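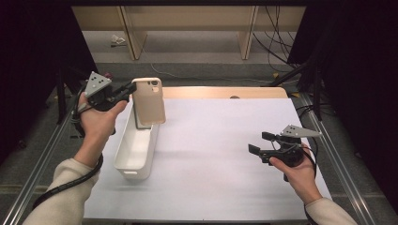
Wallin hand grippers, the pair: six weeks in

I look after one bench at Flellside, and the bench has a pair of Wallin hand grippers on it, so looking after the bench mostly means looking after the Wallins. They are the kind you hold yourself, one per fist, so the arm can be taught from them later. Ivar Holmgren ordered them. I was given the hex keys.

Setting up took me 41 minutes, of which the leaflet was responsible for a good half. It covers the marker plates in one drawing, at the size of a stamp, and the left plate and the right plate look the same in it. They do not go on the same. I found this out when the software placed my right hand somewhere near the ceiling.

Once they are on straight they stay on, I will say that. The cables coil nicely and catch on every sleeve you own. Roll your sleeves up, or wear something you dislike.
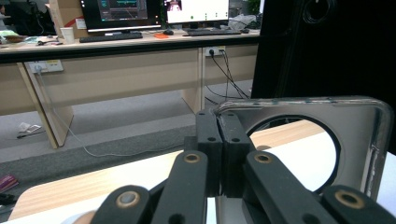 Page last changed: July 2023

Now the linkage, where your time will go. Each bar turns on a brass-coloured bushing, and the bushings are the best thing about the tool. Wipe them with a dry cloth. Do not oil them. Iresha Weerakoon oiled hers in Bromport and spent the afternoon collecting carpet fluff with a precision instrument.

Check the fingers every 100 grasps or so by closing them on something thin and flat. If one pad sits proud of the other, slacken the two screws behind it, close the jaws, and tighten again. I do mine every 40, being a worrier. The screws are soft and the heads round off if you so much as frown at them, so buy spares with the first order.

The handle suits a medium hand. Vusumuzi Gumede has a large one and holds his like a teacup.

Against the old Ostico pair: the Wallins are lighter, quieter and fussier about calibration. The Osticos had a leaflet you could read. Some 700 grasps on, I have swapped one cable and no pads, and I would buy them again with somebody else's money.

Four stars. The fifth is in the post with my replacement screws, due in August.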